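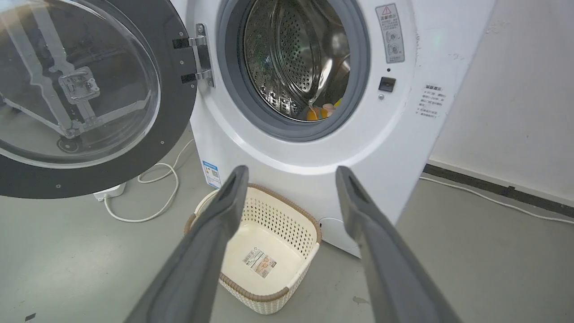 Skominier open day - who went?

Home Robotics board > Events and demos

drumlin_pete
Posted August 29, 2026

I went to the open day at Skominier and figured I'd write it up while I still remember it. They had four stations going but I spent most of my time at the laundry one, so that's what you get.

The task is unloading a front loader. The arm reaches into the drum, picks up one item, brings it out and lets go over a basket on the floor in front of the machine. Small things only, no sheets or jeans. Two-finger gripper, long thin fingers, camera at the wrist. Paweena Siriwan ran the station and took questions the whole time, including some pretty dumb ones from me.

I watched 11 full runs. It got everything out and into the basket on 7 of them. Two of the others ended with something left stuck under the lip of the rubber gasket. One dropped a sock on the floor and carried on as if it had it. The last one she stopped by hand because the wrist was getting close to the door.

It is slow. I'd guess a minute per item on a good run.

Parking was a mess, by the way. Use the lot behind the bakery if they do this again.

knurl
Reply to drumlin_pete

7 out of 11 with a couple of small items in the drum is not much to show in public. I don't mean that as a dig at the people doing it. But Treltidska had a machine unloading towels two years ago and it hardly ever missed.

drumlin_pete
Reply to knurl

Treltidska had a top loader with the lid taken off, and a suction cup the size of a saucer. I wouldn't compare the two.

marisol_w

I was there too, in the later group. We saw fewer runs, maybe five, and it only failed once in ours. The failure was the gasket again. The fingers closed on the rubber and the cloth together, it pulled, felt too much force and backed off. Then it tried the same spot again and did the same thing. Paweena said the retry doesn't pick a new grasp point yet and that's what they are working on now.

The part I liked is that they use an ordinary household washer. The shiny drum is a real problem for depth cameras. You get the holes, and you get the glare off the paddle, and half the points come back wrong. She showed us the depth view on a laptop and it looked like confetti.

knurl
Reply to marisol_w

Then line the drum or put a matte spray in it for the demo. Get the grasping right first and deal with reflections later.

marisol_w
Reply to knurl

Somebody in our group asked that. Her answer was that they did it that way in April and had to throw most of the work out when they went back to bare steel. I can see both sides, but I'd go with the person who already tried it.

tbar_26

Did the robot open the door itself or was it open at the start? The flyer said "full unload" and I've been burned by that wording before.

drumlin_pete
Reply to tbar_26

Open at the start, every run I saw. Swung all the way out to the left. Olaia Esteban gave the intro talk and she said straight out that door opening is a separate piece and wasn't being shown. So the flyer oversold it, the people didn't.

tbar_26
Reply to drumlin_pete

OK, that's fair of her. The flyer should still be fixed. "Full unload" means door, drum, basket, and then the basket goes somewhere.

quietgrommet

I do appliance repair, so a different question. How hard does that thing press on the gasket? People think the gasket is tough but a sharp edge will nick it, and a small tear at the bottom is where the leak starts. I replace a lot of them and it's usually a bra wire or a key. A rigid finger going in and out all day would worry me.

marisol_w
Reply to quietgrommet

I asked something close to that. There is a force limit but I didn't write the number down. The gasket on the demo machine looked fine to me, but I only saw the upper part well and I wouldn't know what to look for.

quietgrommet
Reply to marisol_w

Pull the lower fold back and look in the crease. If they have done 300 cycles on one gasket I'd like to see a photo of that crease. I'm not against the idea, I have customers with bad backs who would buy one tomorrow.

drumlin_pete
Reply to quietgrommet

I'll email and ask. They were good about handing out contact info.

knurl

My last word on it: a person empties that drum in five seconds. At a minute per item you need a reason to want it, and "bad back" is a good reason, but then it has to work without someone standing there to stop the wrist.

marisol_w
Reply to knurl

I agree with the second half of that. It's a lab demo and they called it one in the talk.

hollis_j

Is there another one coming up? I missed this and I'm only an hour away.

drumlin_pete
Reply to hollis_j

Nothing announced from Skominier. Makhubela does small group visits if you write to them first, but that's mostly warehouse bins. I'll post here when I hear back about the gasket.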